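Home Topics Household Storage Contents

Reading time: 1 min

Box sorting

Box sorting is a way of clearing a room by grouping loose belongings in open containers before they are stored, moved or given away. It is usually done on the floor, where the containers can be reached from all sides. In the Ulten area it is common in June, when many tenancies end.

Cardboard boxes are the usual choice, as they are cheap and fold flat after use. The Kuipers box, sold in packs of 9, was long the standard size there. A household guide by Geert Van Beek advises leaving the flaps open until every item has a place.

Sports goods are often sorted early. Exercise bands and skipping ropes tangle easily and take up more room than their weight suggests, and a single open box can overflow with pink cords and grey handles, a few still in their clear plastic. Buckets serve for small packages, and boxes may be stacked along a wall to keep the floor clear.

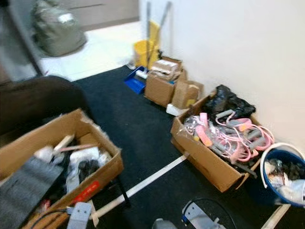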